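Leave the table alone

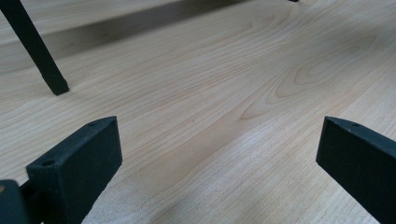
Pale wood, fine grain.

I have a bit of a bee in my bonnet about tablecloths, coasters, placemats, felt pads, glass toppers and every other thing we put between ourselves and the furniture we paid good money for. Bear with me.

When I was growing up in Flalden we had a dining table that I saw perhaps 4 times a year. I mean the wood of it. The rest of the time it wore a padded thing, then a plastic thing over the padded thing, then a cloth. We ate off it every night and I couldn't have told you what colour it was. At Christmas the whole lot came off, we all admired it for five minutes, and then a bigger cloth went on. When my parents moved house it went to auction in near perfect condition and a stranger got a lovely table. Good for them!

I thought of this in January, when I finally gave up on my wobbly flat-pack and went shopping. I started at Solberg, the big showroom by the ring road, where a very nice table was 3,130 pounds, and where they offered me a protection plan for another 500 before I'd even sat down. I asked what it protected against. Spills, he said, and heat, and scratches, and general use. General use! What else was I going to do with it?

I went home without a table and sulked. In the end I bought a second-hand one from Contreras, the little place behind the station, with a burn mark at one end and a set of dents that I'm fairly sure were made by a fork. It's had a life. I sat down to a cup of tea at it on the first Thursday and put the mug straight on the wood, and I felt like a criminal.

I do understand the other side. Things cost a lot and most of us can't replace them, and if you've saved for years you're going to flinch when somebody slides a hot casserole across. My sister wipes hers down after every meal and I'd never tell her to stop (I'd never dare). And I'm not saying leave red wine sitting there overnight to prove a point. Mop it up, rub some oil in when it looks thirsty, fine.

But there's a kind of looking after that is really just putting off. We keep the good towels for guests who come twice a year and dry ourselves on the scratchy ones. We leave the film on the phone screen until it bubbles. I had a coat from Wornosero that I saved for best for so long that when I did put it on, the moths had been in before me. I still get cross about that coat.

So now the table gets homework on it, and toast, and a sewing machine most weekends. There's a new ring near my end, from a mug — mine, before you ask. I looked at it for a while this morning and then had my breakfast next to it.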